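We use cookies to remember your settings. Accept | Manage preferences

Fault report: dropped grasps on thin, dark parts

Kadasham cell newsletter, October 2021

The Kadasham cell stopped 8 times in one shift in July, each time on a "part lost" fault. Every stop came during the same task: pick a phone case off the table, carry it to a clear box, release. The task had passed its acceptance run of 200 cycles at our Nimimcombe site with no stops at all, so the first assumption was a loose finger. Sem Smits checked both fingers, the hinge play and the zero position. All were within limits.

The log told a different story. In every stop the controller had reported a good grasp, lifted, and then lost the part within 2 seconds. The grasp check on this cell is simple. The fingers close until motor current rises past a set level, and the controller then compares the finger gap with the expected width of the part. If both values look right, the arm moves. On the failed cycles the current rose early and the gap was still inside the allowed band, which had been set wide to cover several case models.

Shahram Yazdani reproduced the fault on the bench by lowering the approach height in small steps. With the fingertips too low, they pressed into the table while closing. Friction against the table raised the motor current, and the controller read that as contact with the case. The fingers held the rim lightly or missed one side of it. The arm then lifted a part that was barely held. 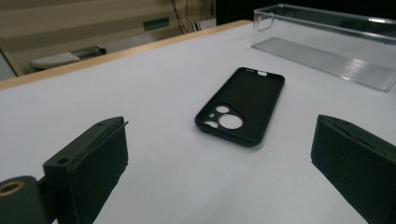

A soft case makes this worse. It flexes when squeezed, so the gap at a weak grasp and the gap at a firm one are close together. A case lying face-down also gives the fingers only a low rim to close on, and a small height error uses up most of the margin. Rigid parts of the same width did not show the fault on the bench at any height we tried.

The height error itself came from calibration. The table surface at Kadasham had been measured at one corner, and that value was used for the whole work area. The table was not level. At the far side from the measured corner, the fingertips arrived low enough to touch. The acceptance run at Nimimcombe used a different table -- and the approach height was copied across without a new check.

There was also a safety finding, which Viorica Matei has logged separately. After a "part lost" fault the arm held its position but the fingers stayed powered and closed. On two of the stops an operator reached in to recover the case before the cell had been put in safe hold. No injury resulted. The fault state now cuts finger power, and the restart button has no effect until the guard has been opened and closed.

Changes made to the cell:

- Table height is measured at four corners and the center, and the approach height is corrected for position.
- The current check is ignored until the finger gap has fallen below a set value.
- A second gap check runs after a short lift. If the gap has changed, the arm lowers the part and opens.
- The allowed gap band is now stored per case model.

The revised cell has since run 1,798 cycles with no "part lost" stops. The second gap check tripped twice in that run, both times correctly by the log. It adds a short pause to each cycle, and Yae Ishida is looking at whether it can run while the arm is moving.

Sites using the Brukholm controller with a shared gap band should check their settings before the next software update. Send logs and questions to Shigeru Maruyama at the Murakami office -- please include the finger current trace, as the fault summary alone does not show this problem.

Back to top
Copyright 2021 Brukholm. All rights reserved. Contact the newsletter desk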